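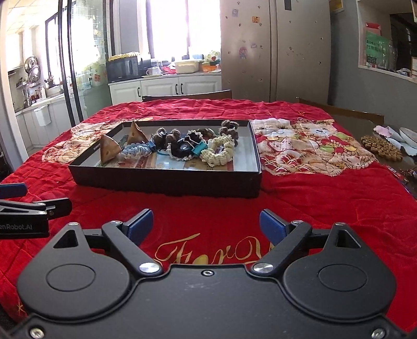 How do you tell someone who has already bought the outfit that they aren't invited to the wedding? We got engaged on a ferry in bad weather, told both families the same evening, and by breakfast my fiancé's mother had told everybody she has ever met. The wedding is in July at Grasier, which is a barn with ambitions and a fire limit of 80. Our list was 80. His mother's list is another 28, mostly former neighbors, and one of them has bought a dress to go with our colors. The colors are matte black with a bright blue accent, near enough the blue of those rubber pads against the black, so this is not a dress she'll be wearing to the grocery store. No invitations have gone out, only save-the-dates, and she didn't get one. My fiancé's plan is to wait and see if people lose interest. I have been engaged to him long enough to know that this is also his plan for the gutters. Do we write to these people, call them, or make his mother do it? And is an evening-only invitation a kindness or an insult?

Sowmya Acharya
Posted 2 January 2023

Glenys Skyrme

His mother does it. She gave out the seats, she can go round and collect them. Your fiancé has the conversation with her, by himself, with you somewhere else, preferably another town. If you're in the room it becomes a story about how you kept her friends away, and you will hear it at every Christmas until one of you dies.

He needs to go in with the number. Don't let him say "it's getting a bit tight", which to a mother of the groom means there's room for six more. He says the limit is 80, it's the fire marshal's limit, and the places are taken. If you can bear it, give her four seats of her own to hand out however she likes. You'll lose four people from your side, but everyone has four cousins they could live without. We gave my husband's mother a table, and she was so busy deciding who deserved it that she left the flowers alone.

As for the evening thing, it's perfectly fine if it comes with food. If they arrive to a dark room and a cash bar, it's an insult. I'd offer the lady with the dress an evening invitation, by phone, soon. She'll want to wear it somewhere.

Check first that the barn's limit doesn't cover the evening as well. Ours did, and we found out from a man with a clipboard.

Ozan Demirtaş

elope

Benoît Guillot

I mostly agree with Glenys, except I wouldn't let the mother make the calls unsupervised. Mine "explained" to her friends that there might be cancellations. Eleven of them regarded themselves as a waiting list and rang her weekly for news.

What we did in the end was a plain party at my parents' house a couple of weeks after, with sandwiches and the leftover wine. It cost us 900 all in, and my mother paid half once she'd been told it was her idea. Her friends got to see us, I put the suit back on, and my wife wore the dress with sneakers. Some of them stayed longer than the actual wedding guests had.

Also, write to your fiancé's gutters.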